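Chapter 4
Fake Fruit and the Art of the Prop Bowl

I still remember the first bunch of plastic grapes I ever paid for. They came out of a cardboard bin in a shop called Retorden, they cost more than real ones, and the color was so loud that my whole table setting looked like a cartoon. I used them anyway (I was nineteen and had a window display due by morning!) and my teacher, Tormod Engebretsen, walked past, squinted, and asked me what flavor they were supposed to be.

This chapter is about choosing, arranging, and looking after artificial fruit for displays, stage sets, and still-life tables. In Chapter 3 we worked with fabric and paper, which forgive almost anything. Fruit is fussier. People have handled apples and grapes all their lives, and they spot a bad one from across the room.

We'll start with grapes, and we'll spend a lot of time on them, so get comfortable. I think they're the best teacher in the prop cupboard. A plastic apple is one shape and one color, and you either like it or you don't. A bunch of grapes has skin, stems, gaps, and weight, and every one of those can go wrong.

Look at the skin first. Real grapes have a dusty film called bloom, and a good copy gets near it with a slightly frosted, waxy surface. The cheap shiny kind throws back every lamp in the room. See-through plastic is wonderful when there's light behind it – you get a soft glow along the edges – but it can look gray and dull in a dark corner. Move the bunch around before you decide.

Then look at the color. For the Bovgate windows one April I ordered 26 bunches, all the same flat green, and they looked like peas. Jasper Timmermans talked me into swapping half of them for a mixed kind, mostly green with a few pinkish ones, and the whole thing woke up. I've bought mixed bunches ever since.

Stems are where makers save money. Bright green plastic stems are common and perfectly usable, but keep them toward the back or tuck them under a leaf. If you have the patience, a thin wash of brown acrylic knocks the brightness right down. Let it dry overnight before you touch it, or you'll be wearing it.

By the end of the chapter you should be able to sort a box of mixed fruit by finish, build a bowl that looks good from 2 sides, and clean the lot without clouding the plastic. Project 4A uses the small Palma bowl and Project 4B the tall Jernel stand. Read section 4.1 before you buy anything, please. I mean it!

Key words: bloom, translucent, frosted finish, wash, cluster, drape

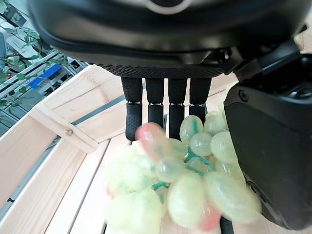 How do you clean dusty plastic grapes without making them cloudy?
Swish the bunch in lukewarm water with a drop of dish soap, rinse it well, and hang it by the stem to air-dry. Keep it away from hot water and from cleaners with alcohol or solvent in them, as these can dull the plastic.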